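Bench Diary | Category: Cell Upkeep

20 January 2026
Posted by Katia Fiore

Spent the morning on the arm cell and left the reports for later. Yesterday's log had 20 failed picks out of 200, nearly all of them on the right half of the table. That is too many for objects this easy. Hinata thought the grip force had drifted. I wanted to look at the mount first.

Powered everything down at the control box, hung the lockout tag and went over the column with the torque wrench. Two bolts at the base took a quarter turn each. The bracket was fine. One of the cables had a tie pulled tight enough to flatten the jacket, so I cut it and put on a wider one with some slack. No damage to the wire inside as far as the meter could tell.

Then the table. The tops are glossy and the overhead light bounces off them, which throws the vision off on small things. Valentyna wants to try a matte film from Flasex. I have asked for a sample. For now I turned the light down one step and wiped both tops with alcohol. 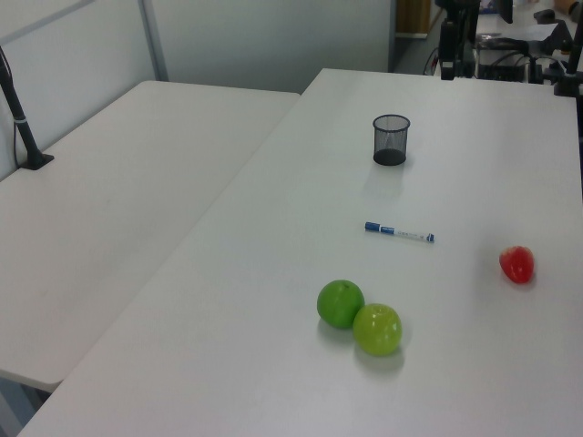
The test set stays the same as last week: pen holder, marker, apples. Amedeo would like to swap the mesh pen holder for a solid one – the depth readings go through the mesh and land on the table behind it. He has a point, but I want the old numbers to compare with. We can add a solid one after that.

Redid the camera calibration before lunch. First try was bad, my own fault, I had the old board file loaded. Second try was good. Saved it under a new name and deleted the August one so it doesn't get picked by mistake again.

Also checked the clamps on the table posts. The camera pole clamp was tight. Put a pencil mark on the tabletop at its base, so if it creeps we will know.

Hinata's grip force check came out normal, so I am leaving those settings alone. Started a run of 400 picks at two o'clock. Three misses in the first hour, all on the marker – it rolls when the fingers come in low. Raised the approach height a little and let it go on.

To do: order cable ties, ask Osvaldo for the spare joint cover, write the new bolt torque on the card inside the cabinet door.

Contact | © 2026 Katia Fiore | Back to top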